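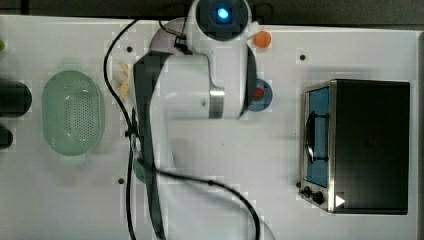
Informe final del proyecto de asignatura: organización de una encimera compartida

Última actualización: 25/06/2025

1. Planteamiento

La idea salió de una queja. En la cocina del piso de la calle Trasomano, donde vivimos cinco estudiantes, la única superficie de trabajo estaba siempre ocupada, y siempre por cosas que, según sus dueños, se iban a retirar enseguida. El enunciado de la asignatura pedía «analizar un espacio doméstico de uso común y proponer una mejora medible». Pocas veces un enunciado ha tenido tantos voluntarios forzosos.

El estudio se limita a los objetos de uso frecuente: un horno de sobremesa, un colador, platos y cuencos, paños y la comida que queda a medio camino entre la bolsa y el armario. Dejamos fuera la nevera por falta de valor.

2. Método

Durante el mes de marzo llevamos un registro en una hoja pegada a la puerta. Cada vez que alguien necesitaba la encimera anotaba qué tenía que mover antes de empezar. Al final del mes había 300 anotaciones, descontando las ilegibles y una lista de la compra que alguien escribió en la columna equivocada.

Después clasificamos los objetos según tres criterios: si necesitan enchufe, si necesitan estar cerca del fregadero y si tienen algún otro sitio donde vivir. El tercero dio lugar a la discusión más larga del proyecto.

3. Resultados

De las 300 anotaciones, 56 corresponden al horno de sobremesa. No sorprende: pesa, tiene cable y la puerta se abre hacia donde uno está cortando cebolla. Probamos a colocarlo en un extremo, con la puerta mirando hacia el centro de la mesa. Así los mandos quedan a mano y la bandeja sale sin golpear la pared, pero hay que respetar delante una franja libre que todo el mundo interpreta como una invitación a dejar algo.

El colador ovalado fue el segundo caso. Es ligero, no molesta demasiado y precisamente por eso acaba en cualquier parte. En el armario no cabe de pie ni tumbado - lo comprobamos de las dos formas - y colgarlo resultó la mejor salida. El gancho costó menos que la fotocopia de este informe.

Los platos pequeños plantean otro problema. Un plato vacío se recoge; un plato con algo dentro se respeta, aunque lo que tenga dentro sea un solo trozo de pimiento. Propusimos una bandeja común para restos y la bandeja se convirtió en un objeto más que mover. Figura en el registro desde la segunda semana.

4. Propuesta

El reparto final divide la superficie en tres zonas: calor a la derecha, lavado y escurrido a la izquierda, y el centro libre. La zona de calor la ocupa solo el horno. En la de lavado caben el colador mientras se usa y un paño, en singular. Los cuencos bajan a una balda Grudholm que compramos de segunda mano y montamos al revés la primera vez, según consta en el anexo.

También consideramos el organizador apilable de Pulisari, que uno de los miembros del grupo defendió con entusiasmo hasta que lo medimos. Sobresalía por encima del interruptor de la luz.

5. Limitaciones

El registro depende de la buena fe de quienes lo rellenan, y hay tardes enteras en blanco en las que consta que se cocinó. Tampoco hemos medido la profundidad real de la zona central, que variaba según quién sujetara el metro. Falta por resolver el sitio de los paños húmedos. De momento siguen en el respaldo de la silla.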